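Provenienz gehört in den Katalog, nicht in die Schublade

Wieder so ein Auktionskatalog auf dem Tisch. Los 244, Stundenbuch, Maroquin, Goldschnitt, drei Zeilen zum Einband, eine halbe zur Herkunft: »Aus Privatbesitz«. Ja danke. Welcher, seit wann, woher?

Ich schreibe das schnell runter, weil es mich seit Oktober ärgert. Da hat die Bibliothek in Pletow ihr neues Handschriftenverzeichnis ins Netz gestellt. 265 Einträge, saubere Lagenformeln, Schriftbeschreibung, Wasserzeichen, alles da. Und die Vorbesitzer? Stehen in einer Kartei im Magazin. Auf Anfrage.
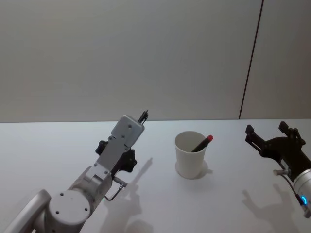
Dabei ist der Besitzvermerk oft das Einzige, was zwei Bände wieder zusammenbringt. Das Ladel-Brevier zum Beispiel: Winterteil in Pletow, Sommerteil in Prellden, gleiches Wappen im Vorderdeckel, überstrichen zwar, aber lesbar. Steht in keinem der beiden Kataloge. Ich bin drüber gestolpert, weil ich wegen was ganz anderem dort war — einer Schließe.

Einwand, immer derselbe: zu viel Arbeit. Mag sein. Bei 16 Bänden hab ich mitgeschrieben, was vorne und hinten drinsteht, Namen, Preise, alte Signaturen, ein Exlibris. Ein Nachmittag. Unsicheres mit Fragezeichen, fertig. Lieber ein Fragezeichen als gar nichts.
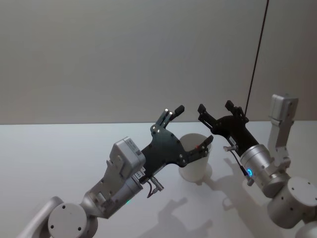 Und der Handel soll bitte nicht so tun, als wäre Diskretion ein Naturgestz. Das Antiquariat Poon druckt seit Jahren ganze Besitzerketten ab, mit Lücken, und die Lücken heißen dort auch so. Verkauft trotzdem. Vielleicht sogar deswegen.

Also: Kartei raus, abtippen, online. Auch die hässlichen Stempel, auch die ausradierten Namen. Wer in 100 Jahren nach dem dritten Teil vom Brevier sucht, hat sonst wieder nur »Privatbesitz« und und ein hübsches Foto vom Rücken.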